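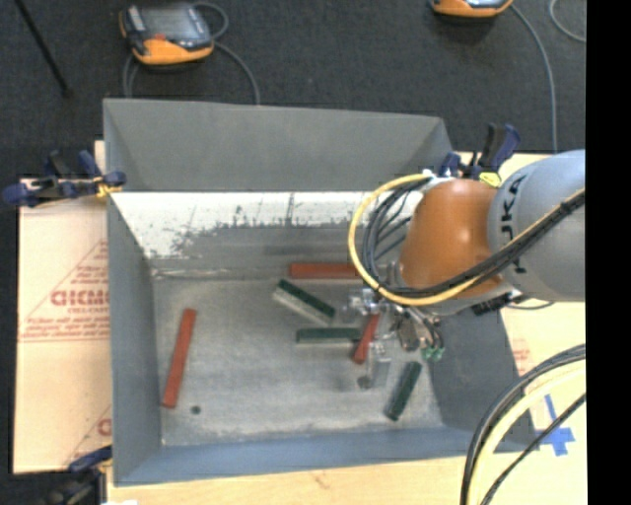
A reader on the Losari fan board asked whether she could set up the Dullano player before the live album stream on 25th July and still have time to make popcorn. She can, easily! The whole job takes 15 minutes, and then you get to hear Zostov play "Masson" with the crowd singing every word.

Section 3: Getting ready for a live show

1. Plug the player into the TV and turn both on. Wait for the green light on the front to stop blinking.

2. Open the Losari app on your phone and sign in. Use the same email you used when you bought your ticket.

3. Tap Add Player. A code shows up on the TV – type it into the app and tap Done.

4. Go to My Shows and pick the concert. The poster will fill the TV screen, with a countdown under it.

5. Choose your sound. Stage puts you right up front with the guitars, and Balcony gives you more of the crowd. Try both during the warm-up songs, they're a lot of fun to compare!

Note: The doors open on screen 15 minutes before the band comes on. There's backstage chat and often a song from the April tour, so it's well worth being early.

Note: If you miss the start, press Back and Play together to go to the first song. You can catch up with the live show any time by pressing Live.

Caution: Don't unplug the player while it is updating. The screen may go dark for up to 5 minutes, and it will come back by itself.

Caution: Stage sound is loud. Turn the TV down before you switch to it, especially if you're wearing headphones.

6. When the encore ends, tap Keep Show to save it to your shelf. A full concert with the interviews runs 270 minutes, so check the space left on the player first. To clear some room, open Shelf, hold down on an old show and tap Remove.

For song lyrics on screen, see Section 5.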